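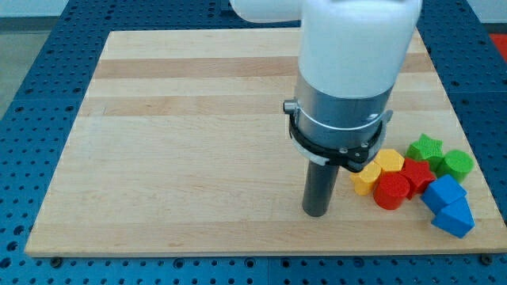
Workshop tips: sharing a bench with an arm

I've been at the Drindley workshop long enough to remember when every sorting and shifting job was done by hand, usually mine. We had our first arm in March and now I spend a good half of my day next to one. People keep asking me what changed, so I've put down the things I wish I'd known in the first week (some of them are dull, sorry).

Start with blocks, never with real parts. I practise every new job with a handful of chunky coloured shapes, stars and cubes and cylinders, that sort of thing. If the arm shoves a red star off the board you pick it up and have another go. If it shoves a tray of Mengal fittings on the floor you're on your knees till dinner time!

Give it a proper board to work on. The bench top is blue metal full of holes, brilliant for bolting things to and hopeless for sliding things across. A flat wooden board screwed down at the front sorts that out. Check the screws each morning with your fingers, and keep the heads clear of where you want things pushed.

Try a plain rod before you reach for anything fancy. A straight round-ended rod pointing down will nudge things about surprisingly well, and there's very little on it to go wrong. Mind the height though. I set mine by sliding a bit of card under the tip, same as I would on the old Zollton drill.

Leave some bare board. Bunch all your pieces up on one side and keep the rest empty, so there's somewhere for them to go. Hexagons and cubes shove nicely. Cylinders stood on end are fine, cylinders on their sides will roll, and you'll be fishing them out from under the Goketti cabinet.

Do 10 slow runs before you do 200 quick ones. I skipped this once. Eleri Powell has not let me forget it.

Keep a notebook on the bench. When you do a job by hand you just remember how it goes, but three of us share the arm now and what I changed at eight o'clock is a nasty surprise for whoever takes over at two. Write down what you moved and put your initials by it.

As for the people side, my wrists are a lot better and I don't miss the lifting. I do miss the chatting. You used to sort across the bench from somebody and put the world to rights, and now you're mostly watching and waiting. We asked for our tea break to be taken together again and got it, so do ask.

Wipe the board down last thing with a dry cloth, no polish. Polish makes everything skate.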